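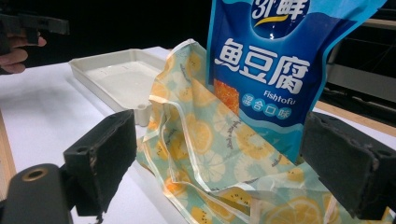
Attachment A to the minutes: fabric pouch and fishtofu package at the bagging table, with the hand-held grippers.

GRILLHAM HANDLING LABORATORY
Equipment Upkeep Meeting, Bagging Station
Minutes, August

Present: Charmaine Botha (chair), Ruben Wuyts, Serena Testa, Geert Wuyts
Apologies: Annelies Peeters
Minutes taken by: Serena Testa

The meeting opened at 2:05 p.m.

1. Minutes of the previous meeting

The July minutes were approved with one correction. Under item 4, the spare finger sets were recorded as being stored at Flellen. They are stored at Indale. The action list was amended to match.

2. Condition of the gripper fingers

R. Wuyts reported on the hand-held pair used at the bagging station. The fingers are scuffed on the outside and worn along the inner faces, as can be seen in Attachment A. The pair has completed 171 hours of use on the current set of fingers. The working limit adopted in the spring was 105 hours. The limit was passed during the Flellen work and the change was not made then.

C. Botha asked why the overrun had not been raised earlier. R. Wuyts replied that hours were being entered separately for the left and right tools and the two sheets had not been compared. S. Testa noted that the right-hand sheet had two pages out of order. It was agreed that a single sheet will be used for both tools, kept on the clipboard by the door.

G. Wuyts asked whether the wear affects the work. R. Wuyts stated that rigid items can still be held without difficulty. Glossy packaging and light fabric are less reliable, and the operator has to close the grip further than the setup sheet allows. G. Wuyts did not consider this acceptable for the bagging task, in which one tool often has to hold the pouch open while the other handles the package.

Agreed: both fingers on both tools to be replaced together. Single replacements are no longer permitted at this station.

3. Mounting pieces and inserts

S. Testa asked for the brass-colored threaded inserts in the black mounting pieces to be added to the weekly check. An insert on the Tiedemann pair turned in its seat last month while a screw was being removed, and the mounting piece had to be scrapped. No such fault has been reported on the bagging station pair.

G. Wuyts proposed that screws be tightened by hand driver only. R. Wuyts pointed out that the powered driver is still listed in section 2 of the setup sheet. The proposal was accepted and the sheet will be corrected.

The meeting discussed whether a thread-locking compound should be used on the finger screws. Opinions differed. R. Wuyts was in favor. G. Wuyts was concerned about residue on the plastic. The matter was held over until A. Peeters can attend, as she ran the earlier trial at Indale.

4. Table layout and lighting

C. Botha observed that the white tabletop is very bright on the left half while the area behind it is almost black. S. Testa confirmed that the lamp has been moved more than once between sessions and has no marked position. R. Wuyts will fix the position of the lamp arm and mark it with tape.

The place of the white tray was also discussed. The setup sheet shows it square to the table edge. Operators have been setting it at an angle to leave more room for the left tool. S. Testa considered the angled position more practical. G. Wuyts had no objection provided that it is drawn on the sheet. The drawing will be revised.

5. Pouches and test goods

The printed fabric pouches are to stay in use. S. Testa reported that some have become very limp after washing and fold over on themselves before the package is in place. She asked for a limit on the number of washes. No figure was agreed. Pouches will be set aside when the piping starts to come loose.

Snack packages are to be taken out of use once a seam opens. C. Botha reminded those present that opened food may not be left at the station overnight.

6. Grip calibration

R. Wuyts will carry out a full open-and-close calibration after the new fingers are fitted. The work is expected to take around 60 minutes, and the station will be closed to operators during that time. The results are to be filed with the new hours sheet.

7. Other business

G. Wuyts requested a second hex key set. Approved.

Actions

Replace all fingers on the bagging station pair and reset the hours: R. Wuyts
Combined hours sheet for left and right tools: S. Testa
Add insert check to the weekly list: S. Testa
Correct section 2 and the tray drawing on the setup sheet: G. Wuyts
Fix and mark lamp position: R. Wuyts
Calibration after fitting: R. Wuyts
Report on thread-locking trial: A. Peeters
Order hex key set: C. Botha

The meeting closed at 3:20 p.m. The next meeting will be held at Grillham once the calibration results have been filed.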